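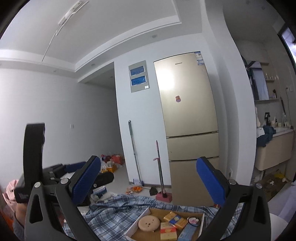
Small stuff sorted into a box lid on the blue plaid blanket

How do you keep odds and ends from taking over after a move?

Posted by Shona Niven in Home & Storage

We moved to a two-bedroom on Sutherland in July and the big furniture was done in four days. What is left is the little stuff. Batteries, spare keys, stickers, half-used tape, small boxes with one thing in them, screws that belong to something. Every room has a pile. I have bought drawer dividers twice and both times they filled up with things I never use, and then I couldn't find the tape measure when I needed it.

I have two kids (six and nine) who add to it daily. There is one hall closet and one kitchen drawer I can give over to this. I don't want to spend much. What has worked for people long term, past the first week?

Imad Sfeir
Stop buying dividers until you know what you have. Put down a blanket or an old sheet, bring everything to it from all the rooms in one go, and use lids and shoe boxes to sort. If you sort room by room you end up with batteries in three places.

My groups were: power (batteries, chargers, bulbs), fixing (tape, glue, screws, picture hooks), paper and pens, kid things, and unknown. The unknown box gets a month written on it and goes on the top shelf of the closet. When I did ours there were 61 things in unknown. After a year we had gone back for four of them and I threw out the rest, except one key that I still can't place.

Only the fixing group went in the kitchen drawer. Everything else went in the closet in plain boxes with the name on the short end, so you can read it with the box pushed in. Measure your shelf depth first. Mine is 11 inches and the first boxes I bought stuck out and kept the door from closing.

Gunnlaugur Mikkelsen
just throw it away. you will not miss it

Chenxi Peng
Agree with most of what Imad wrote. For the kids, one box each, with a lid, and when the lid won't close they pick what goes. Mine argued for the first couple of weeks and then got used to it. Don't sort it for them or it turns into your job.

For loose screws, tape them in a sandwich bag to the underside of whatever they came from. If you don't know what they came from, keep a small jar and no more than that.

Shona Niven
Thanks. Shelf is 18 inches so I have some room. Going to try the blanket method while the kids are at their grandmother's.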